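Heikki Hyvönen does the books for a feed merchant during the day and fixes computers in the evening. He has been doing the second job longer than the first. His workshop, Trultholm, takes up the back half of an old bakery, and most of what comes through the door is desktop machines that are eight years old or more.

"People ring up and apologise for the age of the thing," he says. "I tell them to bring it in. Mine at home is 11 years old and I do the tax returns on it."

He started by mending his neighbours' machines at the kitchen table. His partner, Sointu Hämäläinen, put up with that for one winter and then found him the bakery. She now runs the front counter and writes up the job cards.

The cards are numbered by hand. When we spoke in March, she had just filled in number 994.

"The most common job is dust," Hämäläinen says. "The second is somebody's brother-in-law having had a go at it first."

Hyvönen's advice to owners is short. Open the case once a year, away from carpet, with the power lead out. Hold the fan blades still while you clean them. If the machine shuts itself off under load, suspect the cooling before you suspect anything expensive. 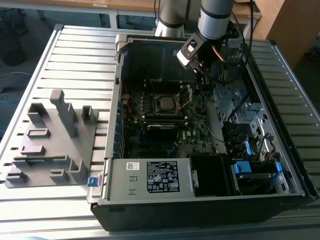 A desktop tower on its side with the interior facing up.

He is less keen on the idea that everyone should do their own repairs. Replacing memory or a drive is fine, he says, and he will show a customer how at the counter for no charge. Power supplies are another matter.

"I won't talk anyone through opening one of those. Buy a new one. Labour to fix it costs more than the part anyway."

A basic clean and check at Trultholm takes 15 minutes if nothing is wrong. Hyvönen admits it seldom stays at that. Once the side panel is off he tends to find a swollen capacitor or a cable resting against a fan, and then he has to phone the owner.

Hämäläinen makes those calls. She says the hardest part is telling people when a machine is not worth the money.

"They've got photos on it, or a program from work that won't run on anything newer. They don't care what the computer's worth. So we get the files off first and have the other conversation after."

Machines past saving are stripped for parts. The usable bits go into bread trays left behind by the bakers, sorted by type and labelled in Hämäläinen's handwriting. Memory is the tray that empties fastest. Optical drives hardly move at all, though Hyvönen keeps every one that works.

Asked whether he would ever give up the bookkeeping, he shakes his head.

"The feed merchant pays on time," he says.

The workshop opens at 5 pm and closes when the last job is back in its case.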